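Home | About us | Services | Training | Careers | Contact

Print this page | E-mail this page

About Stilach

Stilach handles office paperwork for firms that still receive it on paper: sorting, stamping, flattening and batching for the scanners. We operate from one building in Kivcombe and employ 138 people. The Arnaud program, which began in November, is moving part of the desk work to robot arms. Staff who know the desk work record it by hand with paired grippers, and the recordings are used to train the arms.
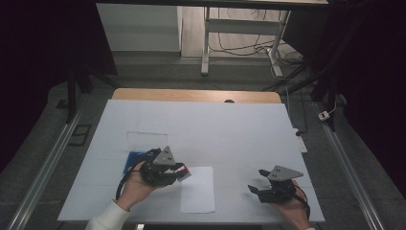 Paired hand-held grippers at a recording table, Kivcombe.

What has changed on the floor

Before Arnaud, a desk clerk spent a full shift on repeat handling. Desk clerks now spend 90 minutes of each shift at a recording table and the remainder on exceptions: torn sheets, mixed sizes, missing pages and queries from clients. Pay grades were reviewed before the program started, and recording is paid at the higher of the two desk rates. No positions have been cut under the program. Three clerks have moved into permanent recording roles, and their former desks have been filled from within.

Recording is slower than the work it copies. A practised clerk lifts a sheet without thinking about finger position; with grippers, each approach has to be deliberate. New recorders are paired with an experienced one until their error rate settles.

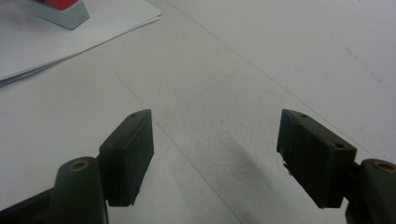 Gripper upkeep is the responsibility of the recorders themselves. Pads, joints and screws are checked at the start of every session and the result is entered in the tool log. Wear is graded by location. Light marks along the edges of a pad are acceptable, while chipped or frayed bits standing out from the side are logged for review, as they can catch on a sheet. The gripping face is graded separately. Lama Chidiac, who manages the program, came from the sorting desks and wrote the grading scale.

Each task is recorded 2000 times before it is passed to our Sokesholm office for training – fewer if the task is a variation on one already held. Failed attempts are kept and labelled.
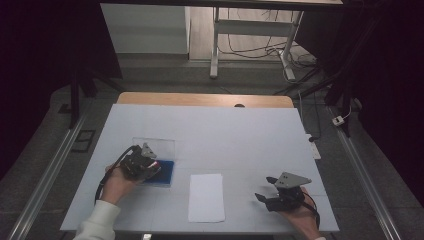

Sokesholm returns a report on each batch, listing the recordings it could not use and the cause. The report goes to the clerks who made the recordings as well as to their supervisor. Clerks may ask for a task to be withdrawn from the program if they judge that it needs a person's decision at any step. Withdrawn tasks go back to the desks and are not put forward again without the agreement of the desk team.

Site visits can be arranged through the Contact page.

Print this page | E-mail this page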